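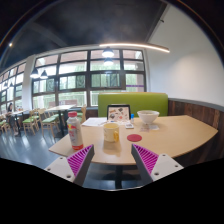 ## Re: Shared kitchen and reading room hours, Sandale building

To all subscribers,

The Facilities Office acknowledges the message below, received on 7th August, and offers the following reply on behalf of the Sandale Library Association.

> The notice by the door says the reading room closes at 17:30, but the lights went off at five on two evenings last week. Which is correct? Also, are members of the Haltitz branch still allowed to use the kitchen? Our cards no longer open it.

The notice is correct. The lighting timer was set wrongly after the power work and has now been reset. Members who find the room dark before closing should report it to the front desk.

Haltitz members keep full use of the kitchen. Cards numbered below 391 were left out when the door system was replaced, and these must be presented at the desk to be recoded. The desk will do this while you wait -- please bring a second form of identification. Cards issued at Abella are not affected.

Subscribers are also reminded that:

- mugs and coasters are to be returned to the kitchen shelf;
- food may not be taken past the Plutham Room;
- group bookings are limited to 30 persons.

The winter schedule takes effect in October and will be sent to this list beforehand. Questions on bookings should go to extension 462, not to the list.

Facilities Office
Sandale Library Association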